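Plallureo Snack Packing Trial: Progress Report to the Skorkau Fund
10/26/20

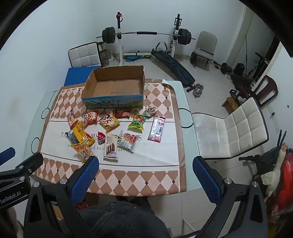 1. Work covered by this report

The trial looks at how mixed packaged snacks can be packed into reused grocery cartons for the Pollov distribution point. Items differ in length, thickness and stiffness, and most are in soft packets that can't be stacked the way boxed goods can. The work in this period dealt with the table layout, the choice of carton and the order of packing.

2. Table and layout

Packing is done on a glass-edged table with a cloth over most of the top. The cloth was added in August. On bare glass the smaller packets slid when a neighboring item was picked up. The patterned border at the near edge also serves as a limit line, and packets are kept behind it.

The carton stands at the far side with its top open. The snacks are laid out in front of it with no set order, as they would come out of a shopping bag. The current set is 12 packets. It includes a narrow red-and-white packet, a large yellow one with dark silver and red ends, a small red triangular one, a cream packet of Franzzi finger-shaped biscuits and a long silver, white and red packet at the right. An earlier set had 11 and lacked a long item, so it told us little about fit.

3. Carton

The carton in use is a printed milk carton (青海牛奶 纯牛奶). The upper edges are torn. This does not affect the base, and we have kept the carton in service. Torn edges do catch on thin film, mainly when a packet is lowered close to the wall. Trimming the edges is planned before the next round.

4. Packing order

We compared two orders. In the first, packets were taken as they lay, nearest first. In the second, long and flat packets went in first along the walls, followed by puffy ones, with small packets last in the gaps. The second order took longer at the start but needed less rearranging. Of 19 packing rounds completed, 4 ended with at least one packet above the rim. All of these used the first order.

Puffy packets remain the main source of variation. They take up more room than their weight suggests and shift when pressed. Biscuit packets are placed upright against a wall and nothing is set on top of them.

5. Open items

Breakage inside the packets has not been measured. The method proposed under Pop, our handling checklist, requires opening each packet after the round, and the cost of replacement stock was not in the original budget. A request for a small transfer between budget lines is attached separately.

6. Next period

Trim the carton and repeat the second packing order with the same set. Add a second carton of a different depth. Record the final position of each long packet. The results will be included in the next report.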